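Ticket: white sheets coming back with gray marks
Site: Flellport guest house, second floor linen room
Opened by: Regula Bachmann
Assigned to: Segundo Guzmán
Status: open, waiting on second wash

Regula reports gray smudges on the white flat sheets after folding. Started Monday. The marks are faint, mostly along one long edge, and they don't show until the sheet is on the bed. She has pulled 9 sheets so far and put them on the bottom shelf with a note. Pillowcases are fine.

Checked the washer first. Drum wiped down with a clean white rag, nothing on the rag. Door seal the same. Ran an empty hot cycle, then one sheet by itself, and looked it over before it went anywhere near the folding area. Clean on both sides.

Dryer next. Lint screen was half full, cleared it. One sheet through on medium, clean again. So the marks are getting on after the dryer. 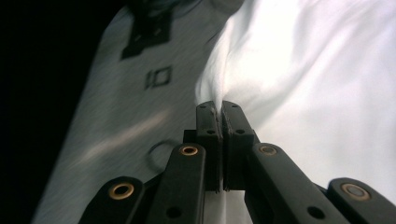 Reading time: 1 min

The white fabric and the mottled gray one are lying side by side there, and that is how I now think it happens. The gray cloth we fold on has not been washed since it was put down in July. I rubbed a damp white rag on it for a minute and the rag came up gray. Rubbed the printed characters separately and got nothing, so the print is not the problem.

Washed the gray cloth on its own, cold, 100 ml of the Gisler liquid. First rinse water was dark. Second wash booked for tonight. Until then please fold on the bare table and wipe it first.

Update, Flurina Nägeli, 4 pm: folded the afternoon load on the bare table. No marks on any of it. Two of the pulled sheets went back in at the normal setting and one still has a line near the hem.

Update, Segundo: soak that one overnight before drying it. Don't iron it. If the gray cloth still bleeds after the second wash I'll ask Maeve to order a white one.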